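Nodton open day draws a crowd, and one very patient robot

The robotics workshop at Nodton opened its doors to the public on August 12, 2021, and 271 people came through, a respectable turnout for a Thursday with decent beach weather.

The main attraction was a tabletop robot arm the staff call Escobar. Its job is to learn small household chores by working next to a human being. Most visitors seemed to have come expecting something between a car factory and a movie, and they spent the first few minutes adjusting.

"People ask when it starts," said Ulla Mustonen, who ran the demonstrations. "It has usually started."

Each session lasted 11 minutes. Visitors stood behind a strip of tape on the floor and were asked to keep their voices down, a request that held up well until the first school group arrived. Children were the better audience all the same. They cheered when the arm moved. They cheered when it stopped, too, and one boy wanted to know if it got paid.

It does not, though its upkeep is not free. The workshop has logged 2,781 practice runs with Escobar so far, and Mustonen was frank about the mixed results. The arm handles boxes nicely. Cloth is another matter, as cloth refuses to be the same shape twice, and anything shiny can send it off to think for a while. A person still sets up every run, moves things that have ended up where they shouldn't be, and puts everything back for the next go. Asked if this was quicker than doing the chore by hand, Mustonen said no, with great cheerfulness.

Over at the next station, Pentti Hyvönen let visitors try steering a smaller arm themselves with a pair of handles. The challenge was to put a sponge into a bowl. Of the first 33 who tried, more than half missed the bowl, and sympathy for Escobar went up noticeably after that. The line for the handles was soon longer than the one for coffee, even though the coffee came with cinnamon buns.

The demonstrations put a person and the gripper at one table, close enough that a sleeve was never far away.
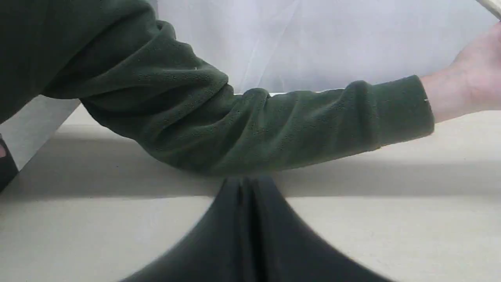 Arvo Eskola had driven in from Granetia to watch and said he would buy one tomorrow if it could empty a dishwasher, but that at this speed he'd have to start it on Sunday for the week's plates. He stayed for three sessions.

The workshop plans another open day in October, with longer hours and a second sponge. Entry is free. Groups should book ahead at the front desk, and parking is behind the building.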